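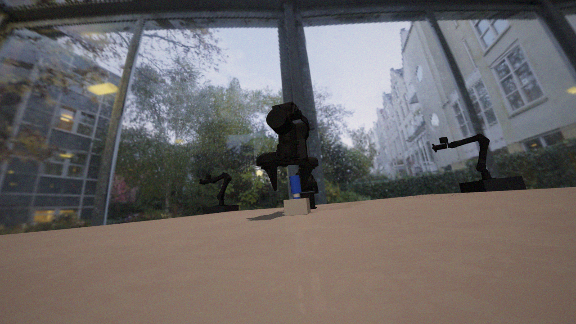 Club de lecture et d'écriture de Skolelbridge

J'ai repris mon carnet en janvier, après presque un an sans écrire une ligne. Le dernier texte datait de mars et s'arrêtait au milieu d'un paragraphe. Je l'ai relu, je l'ai laissé tel quel et j'ai tourné la page.

La règle que je me suis donnée est simple : 500 mots le matin, avant le courrier. Certains jours j'en fais moins. Une fois je suis montée à 1286, sur la maison de ma grand-mère, et j'en ai gardé trois phrases. Le reste parlait surtout du papier peint.

J'écris à la main, au stylo noir, puis je recopie à l'ordinateur le soir. En recopiant, je coupe beaucoup d'adverbes. Effie Buchanan m'avait conseillé de lire à voix haute avant de corriger. Je le fais dans la cuisine, porte fermée.
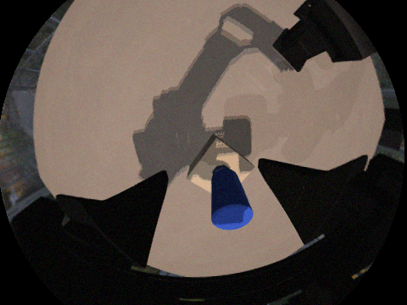 Crédit : Haris Naqvi

Pour la prochaine rencontre, chacun apporte une page sur un trajet qu'il connaît par cœur. La mienne raconte le bus de Plultano, celui qui attendait toujours devant la boulangerie avec le moteur allumé. Je n'ai pas encore la fin. Il me manque aussi le nom du chauffeur, que ma sœur croit se rappeler.

Nous lirons ensuite les textes de Negin, qui en a déjà plus de 10 dans son dossier.

Partagé 3 fois

2 commentaires

Uzma Ghumman
Le matin, impossible pour moi. J'écris dans le train et je recopie le dimanche.

Haris Pirzada
Est-ce que la page peut être en vers ?

Ce site utilise des cookies. Accepter | Refuser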